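Folding zip hoodies flat: notes after a month of doing it properly

I have been refolding the household's hooded tops since September, and the zip ones still take longer than everything else in the basket. 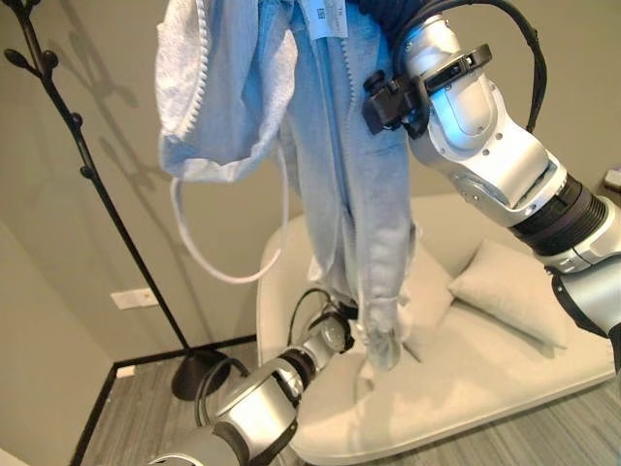
Bahman Jalali wrote in to say that a hoodie should never be folded at all, that the hood makes a lump whichever way it goes, and that a hook behind the door does the job in a second. He also thinks fleece linings flatten if they sit under weight.

I agree with him on the lump and disagree on the hook. Hung by the hood, a heavy top stretches at the neck seam. Hung by the loop, it stretches at the loop, and most loops are sewn into a single layer. A hanger is better, but our rail is 932 mm long and already full of shirts and two winter coats. The drawer has to take the rest.

The pale blue one is the test case. It has a nubby grey lining in the hood, a white drawstring and ribbed cuffs, so it has most of the features that cause trouble. If a method works on that one it works on the plain ones.

Current method:

Hold it up first and let it hang. The sleeves drop, and any sleeve that has been pulled inside out shows itself. Check the hood at the same point. If it is half turned, push the lining back through before the garment goes down.

Close the zip to about 20 cm below the neck. Fully closed, the collar stands up and the hood will not lie flat. Fully open, the two front panels slide apart at the first fold and you start again.

Lay it face down on a flat surface. I use the bed. The sofa seat is too soft and slopes to the back.

Even up the drawstring. Pull both ends to the same length and tuck them into the hood. Left out, they catch in the drawer runner.

Fold each sleeve straight across the back, then down, so the cuff points at the hem. Do not cross the cuffs. Two ribbed cuffs on top of each other add more height than the whole of the body.

Fold the hood down over the back. It now fills the gap between the sleeves. This was the change that made the most difference to height.

Fold in 3 from the hem. The zip bends at two places and should not be forced at either. If it resists, move the fold up or down by a finger's width.

The finished block stands on its edge in the drawer, hood end down. I tried hood end up for a week and the top of each block opened out like a collar.

On drawer dividers: I bought a Fasteletti set and returned it. The slots were sized for T-shirts. The Jevo ones are deeper and have stayed, although the end piece works loose if the drawer is shut hard. A shoebox with the lid removed does nearly as well for smaller sizes.

On flattening, I have no measurements. The linings that were already nubby are still nubby. Standing the blocks on edge means none of them carries the weight of the others, which should answer part of Bahman's point. Thick ones with a double-layer hood still go on the shelf above the rail, unfolded sideways, and I have not found anything better for them.

Next on the list is the fitted sheet, which I have been putting off.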